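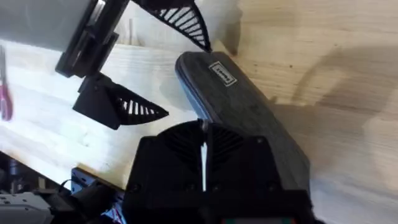 Finding out what finish is on a table top

Test before cleaning, oiling or sanding. Most damage to table tops in the home comes from putting the wrong product on an unknown finish.

Pick a spot on the underside or inside a leg joint, provided it was finished at the same time as the top. On many tables the underside was left bare or given a single sealing coat, in which case use a back corner of the top.

Water: place one drop and leave it for two minutes. If it beads, there is a film (varnish, lacquer) or fresh wax. If it flattens and the wood darkens under it, the surface is oiled and due for another coat, or bare.

Methylated spirit: one drop on a cotton bud, held against the surface for ten seconds. Shellac goes sticky. Oil-based varnish does not react in that time. Wipe dry at once.

White spirit: rub lightly with a white cloth. A yellow or brown smear with no change to the wood means wax or old polish. Repeat until the cloth comes away clean, then do the water test again.

Routine cleaning

Dust first with a dry cotton cloth, along the grain. Grit left on the surface will scratch under a damp cloth.

Wash with warm water and a few drops of washing-up liquid. Wring the cloth until it no longer drips. Wipe a second time with plain water and dry straight away. Water standing on an edge or a joint does more harm than water on the flat.

Do not use kitchen sprays containing bleach or ammonia on oiled wood. Vinegar is often recommended. It dulls wax and etches some lacquers, and washing-up liquid does the same job.

Silicone polishes give a quick shine and cause trouble later. Any new varnish put over silicone will pull away into small craters (fish eyes). If the history of the table is unknown, wash down twice with white spirit before refinishing, with a fresh cloth each time.

White rings

A white ring is moisture in the finish, not in the wood. Leave it for a day, as many fade without help. If not, lay a dry cotton cloth over the mark and pass a warm iron across it, no steam, for a few seconds at a time. Lift and check each time. Stop if the surface feels tacky.

Remaining haze can be rubbed out with a little paste wax on 0000 wire wool, along the grain only.

Black rings

Black marks are usually iron reacting with tannin in the wood, common on oak under plant pots and tins. The finish has to come off first. Apply oxalic acid crystals dissolved in hot water across the whole board, not just the mark, or a pale patch will show. Gloves and eye protection are needed. Rinse several times and leave to dry overnight before sanding. Do not sand while any crystals remain; the dust is harmful.

Dents

A dent with the fibres unbroken can be raised with steam. Wet the dent, lay a damp cloth over it and touch with the tip of a hot iron until the cloth stops hissing. Repeat up to four times. A cut or gouge will not lift and must be filled. This works on solid wood. On veneer the heat may release the glue, so test with less heat or leave the dent alone.

Sanding

Start with 120 grit on a sound surface, 80 only if there are deep scratches. Go to 180 and stop there for oil. For varnish, 240 between coats. Hand sand along the grain with a cork block. The 1000 grit sheets sold for furniture are for rubbing down a cured gloss varnish. On bare wood they close the surface and oil will not soak in.

Vacuum, then wipe with a cloth barely damp with white spirit. Let it flash off before coating.

Oiling

Put on a thin coat with a lint-free cloth, wait fifteen minutes, wipe off everything that has not gone in. Three thin coats a day apart are better than one heavy one. A heavy coat stays tacky for weeks.

Oily cloths can heat up and catch fire on their own. Spread them flat outdoors to dry, or soak them in water, before putting them in the bin. Do not leave them screwed up in a bucket or a pocket.

Wait a week before normal use and use mats for a month. A table in daily use needs a fresh coat every six months; September is convenient, before the heating goes on and the air dries out.

Storage of leaves

Keep spare leaves flat, in the same room as the table if possible. Leaves kept in a garage will move at a different rate and may not meet the top when fitted. Put spacers between them so that air reaches both faces.

See also: Loose chair joints. Sticking drawers. Choosing a wax.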